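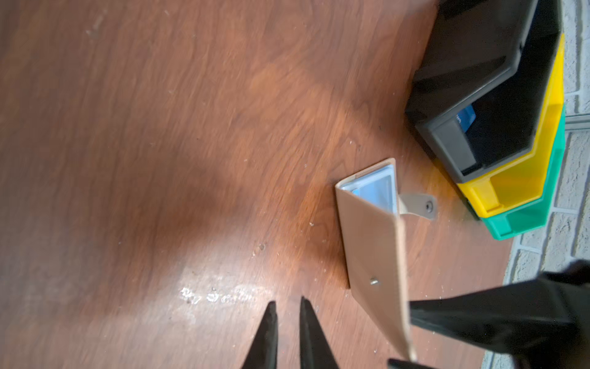 A brown table top with pale specks and smudges, and a small container at one side.

I have never trusted a storage system that needs a shopping trip first. Yet every spring the same advice comes back: buy bins, buy sleeves, buy a label printer, and the cards in your life will fall into line. Bank cards, library cards, the loyalty card for a garden centre you visited once. Sanne Van Hecke's column on the subject ran to 1,775 words and did not once suggest throwing anything out.

Her method is bins by colour. One for what you use weekly, one for what you might need, one for what you can't face. It looks splendid on the first evening. My own set came from Skotley, and within 2 months the colours meant nothing at all, as I kept dropping whatever I was holding into whichever bin was on top.

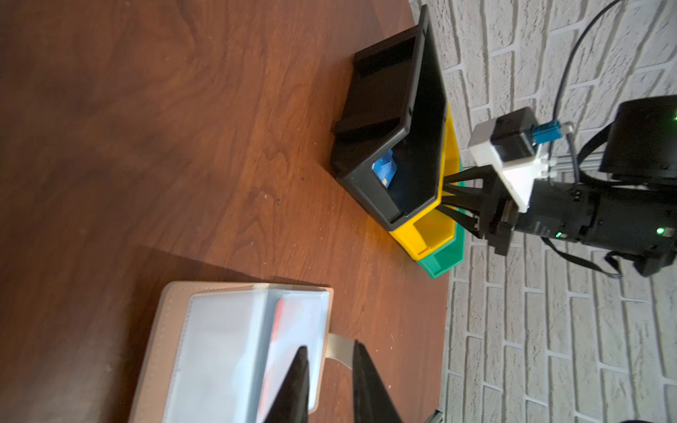

Nesting is the selling point, and I think it is also the fault. Bins that sit inside one another save room only while they're empty. Put a single card in the top one and you have to lift it out before you can get at the next, and who does that with the phone ringing? People who sell bins photograph them stacked. People who use them end up with a row along the wall and less table than they started with.

Milan Cuypers, who has argued with me about this since August, is a binder man. He swears by clear pockets: you turn a page, you see everything, done. I'll grant him the seeing. I borrowed a Greltar binder from him and filled it with 40 cards over one long evening, and I could find any of them at a glance. Getting them in was another matter. A stiff card and a tight pocket do not like each other, and the plastic clings just when you think you're home.

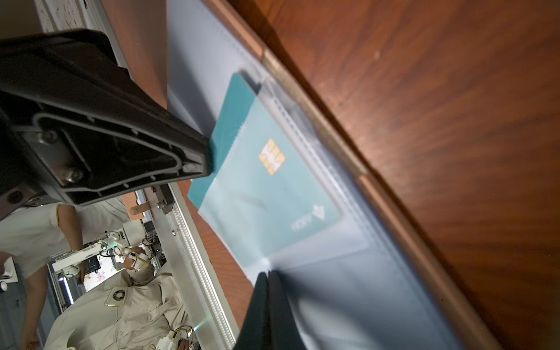 And how often do you need to look at all your cards together? I use 2. The rest I was keeping because they were made of plastic and had my name on them, and that made them feel official. A binder flatters that feeling. It turns a heap of dead memberships into a collection.

Milan says I'm missing the pleasure of it, and perhaps I am. He does seem calmer with his pages in order. But he still carries the card he needs in his coat pocket, and the binder stays on the shelf.

So I gave him his Greltar back. The bins I've kept, for string and batteries. I'd still like my table clear, and I've yet to see a product that does that for anyone.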